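How to clean hand tools, gardening gloves and fake flowers in one go

Posted August 2026 in Sheds and Indoors

There are two sorts of gardener in Womstead. One sort wipes down the trowel after every use and hangs it on a labelled hook. The other sort leaves everything in a carrier bag by the back door until it needs prising apart. This page is for the second sort, of which I am a paid-up member.

I do the whole lot twice a year, once in June and once when the weather turns. It takes an afternoon, most of it waiting for things to dry. The artificial flowers are included because they live indoors gathering dust and I've already got the bucket out.

What you'll need

A washing-up bowl or bucket
Washing-up liquid
An old toothbrush, clearly marked as such, after the incident
A stiff nailbrush
Wire wool or a scrap of fine wet-and-dry paper (mine is 1000 grit)
A soft paintbrush, the kind for gloss
A chopping board you no longer chop on
Two towels you don't like
A drop of vegetable oil

Start with the hand tools

Knock the dry soil off first, outdoors. I used to do this over the sink, and the plumber in Prustcombe charged me 217 pounds for the lesson.

Wash the head in warm soapy water and take the toothbrush to the bit where the metal meets the handle. All the old compost in the county ends up there. On a cultivator, do the insides of the curves as well, and go from the neck towards the tips so you don't stab yourself. Painted metal needs only the brush and soap. Keep the wire wool for bare steel, or you will have bare steel whether you wanted it or not.

Plastic handles come up well with washing-up liquid and a bit of temper. Dry everything straight away, then rub the thinnest smear of oil over any bare metal. If it drips, you've dressed a salad.

Then the gloves

White knitted gloves are sold on the understanding that they'll be white for the length of the walk home. Aim for clean and forget about white.

1. Let the mud dry completely, then clap the gloves together at arm's length. Keep your mouth shut.
2. Put them on and wash your hands in the bowl, with the gloves on, as if the gloves were the hands. It feels daft and works better than anything else I've tried.
3. Rub a dab of neat washing-up liquid into the worst marks and leave it for 19 minutes, this being the length of the radio programme I listen to once they've finished the news.
4. Rinse, squeeze (don't wring) and lay flat with the fingers spread. Gloves dried in a fist stay in a fist.

If the cuff is fraying, snip the loose ends and leave it at that. Pulling one to see how far it goes is how I came to own a single glove.

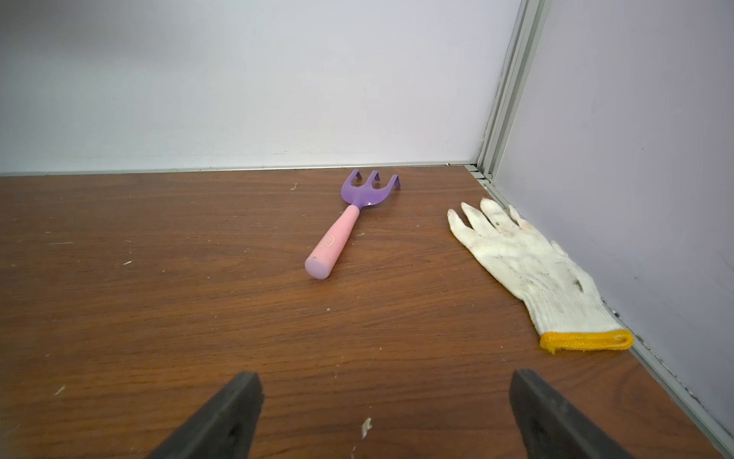
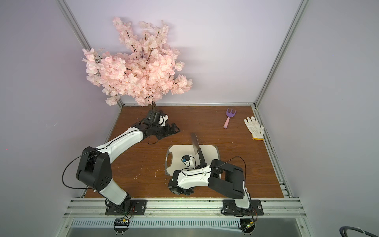

Top: purple-headed cultivator and a white knit glove with its share of dirt. Bottom: the pink cherry blossom, with the chopping board on the same brown woodgrain.

Last, the artificial blossom

Cloth petals hate being scrubbed. Take the soft paintbrush and dust from the stem outwards, holding each twig behind the flowers so you don't send a whole cluster across the room. Dense blossom needs doing from underneath as well, where the spiders have their holiday lets.

For anything sticky, dab with a barely damp cloth. Test one petal round the back first. Some of the cheaper stems lose their colour at the first sign of water, and then you have white blossom with one pink cloth.

Bent wire stems can be coaxed straight between finger and thumb. Lay them along the board if you want a flat edge to judge by. If petals drop off, a dot of clear craft glue on the end of a cocktail stick will hold them. I've used the Pullora one and the one from the pound shop, and I couldn't tell you which was which by Christmas.

Sweeping up

Whatever surface you used will now be covered in specks. Brush them up dry before you go anywhere near it with a cloth, as wet soil on woodgrain simply moves into the grain and settles down. A dustpan does most of it. Sticky tape does the crumbs that the dustpan pushes about.

A few things people ask

Can the gloves go in the washing machine? The label on mine gave up years ago, so I put them in a pillowcase, on cool, with nothing I care about.

Can I use bleach? It's hard on cotton and harder on coloured cuffs. I don't.

What about the tumble dryer? Only if you know a child who gardens.

Do the flowers need doing every time? Run a finger along a twig. If you can write your name in it, yes.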